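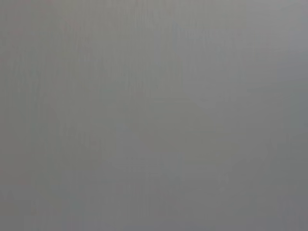 **To:** Shared Equipment List
**From:** Shiyu Kong
**Re:** Evaluation terms for the Senon wrist kit

Dear colleagues,

Thank you to those who sent comments on the Senon offer. I am replying to Mr. Ochoa's message, quoted in part, so that all sites have the same answers before the July order is placed.

> On the Senon kit, our site would like three points settled. First, does the quoted price of $2,966 include the wrist camera, or only the mount and cable? Second, who pays return shipping if we decline the kit after the trial? Third, the Lurside team asked whether the close-range mode can be used without the vendor's own software. We would not want to sign for a second license.
>
> Melquiades Ochoa
> Sasitz Workshop

On the first point, the price of $2,966 covers the camera, the mount, the cable and one spare lens cover. The mount alone is listed at $1,044 and may be ordered separately by sites that already own a suitable camera. Adapter plates are extra. Please state your arm model on the request form; two of the forms received so far leave that line blank.

On the second point, the trial period is 30 days from delivery. Cortés, as the reseller, pays return shipping if the kit is sent back complete and in its original case. A site that keeps the kit past the trial period will be invoiced in full. The earlier draft of the terms said that the period began on the date of the order – that wording has been withdrawn.

The third point is only partly settled. Cortés has confirmed in writing that the video stream can be read with standard tools and that no second license is needed for it. The close-range settings, however, can at present be changed only through the vendor's software. One seat is included with each kit. I have asked whether settings saved on one computer will remain in the camera when it is moved to another, and I will forward the reply to this list.

Sites taking part in the trial are asked to record the following:

- time needed to fit the mount and complete calibration
- any loss of the video stream during a shift
- picture quality at working distance and at very short distance
- condition of the cable at the end of the trial

Please use the evaluation form already in the shared folder and keep remarks on price separate from remarks on performance. Questions about invoices should go to Cortés directly, with a copy to me.

Regards,

Shiyu Kong
Equipment Evaluation, Lurside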